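Red card holder, three pics

Quick gallery, no time for a proper write-up this month. Lots of you asked about the small red card holder after the last newsletter so here it is, open, on the table and closed up. It's on the swap list with the other small stuff (the cups, the coin purses, 406 bits and pieces at last tally, spreadsheet to follow). Click through, leave a comment, don't email me at work please.

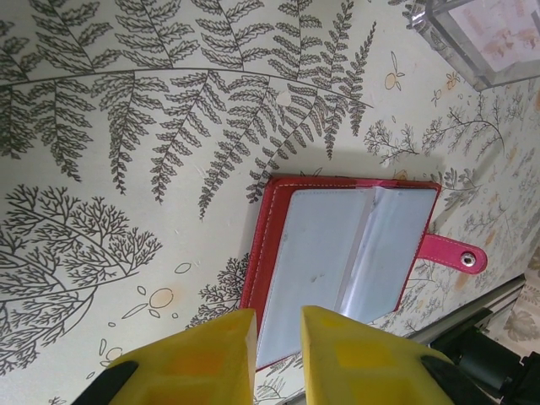
BROKULCOMBE, May

Opened out flat. White plastic sleeves inside, pale, a bit cloudy, they fan out some around the fold. A few gray smudges on the left page, mentioning it now so there's no suprise later. Pink strap on the right with the rounded end and the silver snap. White stitching down the strap and just inside the cover too. The gray plant drawings are the cream table covering, which is not for swap, stop asking!!

Mine came out of a mixed box from Thái, the market stall and not the restaurant, with a lot of 30 odds and ends. Paid next to nothing. Estrella Ayala has the same kind in green and uses hers for library cards and the punch cards from the bakery. I'd do loyalty cards and leave the bank stuff in a real wallet. Sleeves like these go sticky in a hot car, learned that with a blue one.

Next one is on the flowery cloth. Damask wallpaper behind, beige and brown, which I still like and my sister still doesn't.

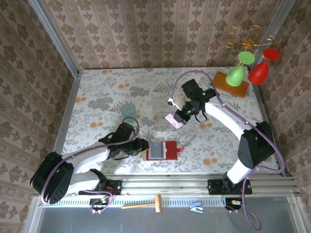 Card holder and a little pink card, with the pale teal cup and the clear box.

If you're storing cards loose, a clear box is fine. Cup is for pens usualy. Anyone with spare clear boxes with lids, Fulgencio Huerta is collecting them for the Eltik table, any size, drop off before noon.

Cleaning, quick version: soft cloth, tiny bit of soap, dry it open. Sleeves get wiped one at a time. Don't soak it. Don't use the orange spray, it took the color right off my old Promunix key case.

Last one's for those who wanted to see the snap. 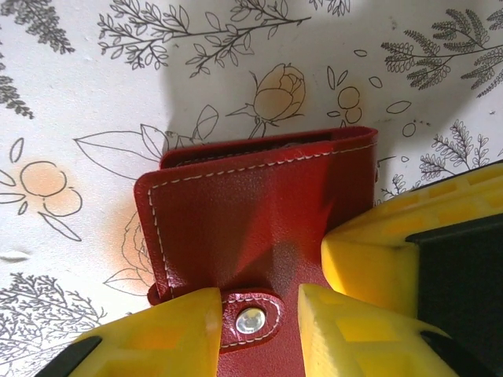

Upright, tab folded down over the front. Deep red, glossy, slightly pebbled, soft creases.

More next month, buttons probably.

3 comments

marlo_b: is the green one up for swap too?? asking for my mom

Estrella A.: No it is NOT lol. But I have a brown one with a dodgy snap if she wants it

pennyjar: Thanks for the soap tip. Mine has ink on the sleeves, will try it tonight

Contact | Copyright Brokulcombe Small Things Swap | Back to top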